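The woman who runs Grorko would rather not have her name in print. She has a day job in the accounts office of a builders' merchant in Komholm, and she says most of the people there have no idea that she also runs a website of funny misprints. Grorko puts up one misprint a day, taken from menus, shop notices, local newsletters and instruction leaflets. There are no videos and no comments. Each entry has the wording as it was printed, the sort of place it came from, and a line or two from her.

We spoke over tea in her kitchen on Oct 25, 2020, with a cardboard folder of cuttings between us.

She started with the folder. It belonged to her mother, who cut things out of the local paper and kept them in a drawer with the takeaway menus. "She had one from a church sale that said there would be a large selection of cackes and pies, and a raffle for a hamster," she said. "It should have been a hamper. She laughed at that for years. When I cleared the drawer out I found she'd kept every one of them."

The first version of the site was the folder, typed up. It had 25 entries and took her an evening. She sent the address to her sister and two friends, and she assumed that would be the end of it.

"My sister sent me one back the next morning," she said. "It was from a café. Soup of the dad. So that went up, and then one of my friends found one, and after that I was a person with a website."
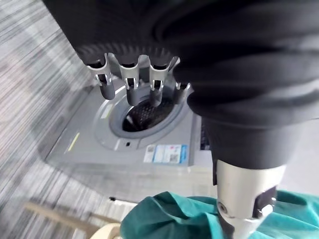 How does she decide whether a misprint is funny enough to go up?

She reads it aloud once, and if she has to explain it to herself afterwards she leaves it out.

"It has to work straight away," she said. "People send me things with three paragraphs of background. The misprint might be quite good, but you need to know the bus route, or that the headmaster is bald. I can't put all that in."

She told me she has had 3665 submissions and keeps a spreadsheet of them, with a column for what she decided. A good many are repeats. The same photograph of a sign about "fresh crap salad" has reached her from so many people that she has a standard reply ready. Others are plainly made up.

"You get a feel for a fake," she said. "Real mistakes are usually one letter, or a word missing, or a comma in a bad place. When somebody sends me a menu where every single dish is rude, I know they wrote it themselves. It might still make me laugh. It just doesn't belong on my site."

She is stricter about some subjects than others. She won't use anything written by a child, or anything where the joke is that the writer's first language isn't English. The second rule came in during the second year of the site, after a reader wrote to her about a takeaway menu.

"He said his parents ran a place like that, and his dad used to sit up at night with a dictionary. I took it down the same day. I went back through everything and took down some more. I don't miss them. The best ones come from people who are completely sure of themselves. Golf clubs are very good. Anything with a laminated notice is very good."
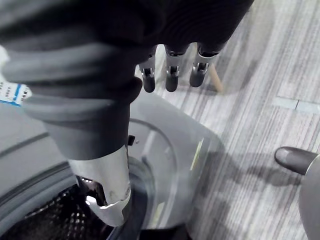 A front-loading washing machine, seen close to.

I asked her for a favourite and she said it changes. At the moment it is a notice from a village hall asking users to "please leave this kitchen as you would wish to be found". She has it on a tea towel, a present from a reader.

She also likes mistakes in instructions, which she thinks don't get enough attention. A leaflet for a garden parasol told the owner to "insert the pole firmly into the aunt". She has never worked out what the word was meant to be. "Mount, possibly. I wrote to the shop and asked. They sent me a voucher."

The lines she adds under each entry take her longer than anything else. She writes them on the bus and crosses most of them out. Her early ones were too long, she says, and she can hardly bear to look at them now. She used to explain the joke and then make a second joke about the explanation. These days she often writes just four or five words, and for a week in May she tried having no lines at all.

"I got complaints," she said. "I was quite pleased."

There was a book, in a small way. Qureshi, a print shop two streets from her office, made her a paperback with 607 of the entries in it, in an edition of 800 copies. She paid for it herself and sold it through the site. She checked the proofs four times. On the back cover it says "a treasury of misprits".

"Everybody thinks I did it on purpose," she said. "I'd love to say I had. I opened the first box in the shop and the man behind the counter saw it before I did. He offered to do them again and I said no, leave it. It got more emails than anything inside the book." 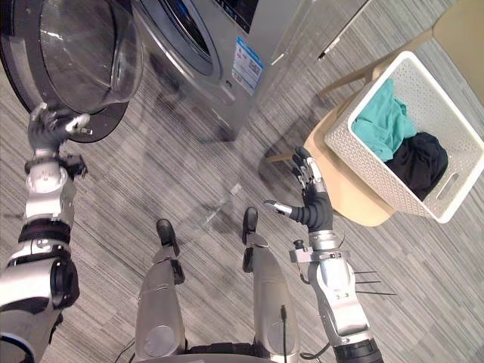
Front-loader with the door open.

Earlier in the year she was approached by Stereslow, an app that shows users a stream of funny pictures and signs. They wanted to carry her entries every day and pay her a small monthly fee. She thought about it for a fortnight and turned it down. The money would have covered her hosting and a bit over. What put her off was that the app trims the text to fit, and in the samples they sent her it had trimmed the misprint out of two of them.

"So it was a notice about parking, with nothing wrong with it, and then my line underneath saying poor Brenda," she said. "I looked at that and I couldn't see how it helped anyone."

She has noticed what the bigger sites do with material like hers. They take ten or fifteen entries, put a number in the headline and run them all together. Sometimes they credit her and sometimes they don't. She used to write and ask, but she found that it made her bad-tempered for the rest of the day, so she stopped. 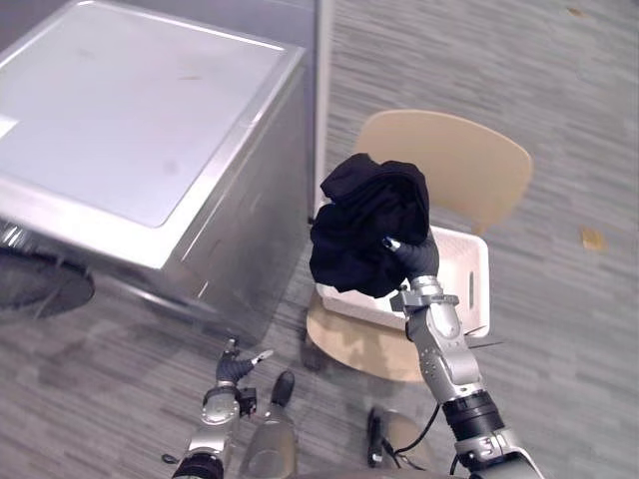 She doesn't think a long list does the material any favours either. By the sixth or seventh item the reader is skimming, and a good misprint needs a moment to itself. That is why she has kept to one a day, and why she still puts it up by hand before breakfast. When she goes on holiday she sets up a fortnight's worth in advance and then worries about the order.

I asked what she would do if the supply ran out. She said she couldn't see that happening while people were still typing up notices five minutes before a meeting. Spell checkers have helped her, if anything. They let the hamster through. They would let the aunt through as well.

There may be a second book. She has the entries for it picked out but hasn't yet written the introduction, and this time she wants somebody else to read the back cover. Before I left she went through the folder again to find the original hamper cutting for me. It has gone brown and somebody has put a mug down on it at some point. Underneath, her mother had written in biro, "Went. Didn't win it."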